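4. Preparing the work surface and the hand-held grippers

This section applies to the Minja paired hand-held gripper set at the Flestutbridge and Stotow stations. Complete section 3 (charging and pairing) first. Revision of 28 Sep 2023; it replaces the March issue.

4.1 Work surface

1. Set the table on level flooring. Lock or block any feet that can move.
2. Clear the top of everything that is not on the task sheet.
3. Place the task fixture near the middle of the table. The operator must be able to reach every part of it with both grippers without leaning.
4. Route all cables off the front edge or along the sides. No cable may cross the area between the operator and the fixture.
5. Check the floor behind the operator. Keep a clear strip at least 534 mm deep.

CAUTION: Do not stand on a cable while holding a gripper. A sudden pull can damage the connector and turn the gripper in the hand.

4.2 Taking up the grippers

1. Take the left gripper first, then the right.
2. Hold each gripper with the marker plate facing up. Fingers must stay off the plate.
3. Let each cable hang in a loose curve from the gripper. Do not wrap it around the wrist or forearm.
4. Bring both grippers to the front edge of the table and point the jaws over the surface. This is the ready position.
5. Hold the ready position for 2 seconds before the first movement.
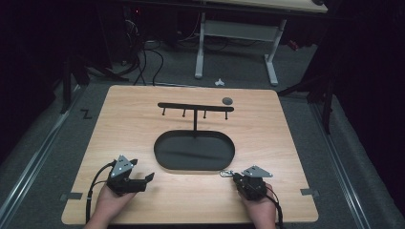
Figure 4-1. Both grippers at the front edge of the table, with the tray and hanging rack in the middle.

NOTE: White dots on the marker plates must be clean. Wipe with a dry cloth only. Solvent lifts the dots, and a plate with a missing dot has to be replaced as a unit (part 419).

4.3 Jaw and pad check

Carry out this check at the start of each shift and after every 200 cycles.

1. Open the jaws fully. Both fingers should move smoothly and by the same amount.
2. Look at the contact face of each pad. Remove lint with tape.
3. Examine the pad edges. Light fraying is acceptable. Replace the pad if the fraying reaches the contact area or if the housing shows through.
4. Check that the screws in the finger housings are seated. Do not overtighten.
5. Close the jaws slowly on the test strip. The strip must not slip under a light pull.
6. Record the result in the station log.

CAUTION: Keep fingertips clear of the linkage when the jaws are moving.

Pads are replaced in pairs. Fitting one new pad opposite a worn one gives uneven grip and is not permitted under the Stustthorpe handling rules, clause 6.

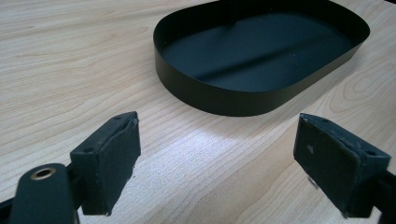 Can I keep working if only one pad fails the check?
Stop and change both pads on that gripper, then repeat 4.3 from step 1 before going on. The other gripper may stay as it is if it passed.

4.4 Ending a session

1. Return both grippers to the ready position and hold until the end tone.
2. Set the left gripper down first, marker plate up.
3. Unplug at the connector body. Never pull on the cable.
4. Hang the cables on the station hook. Bends tighter than the hook radius will shorten cable life.
5. Sign the log and note any pad due for replacement within the next shift.

Go to section 5 for fault codes.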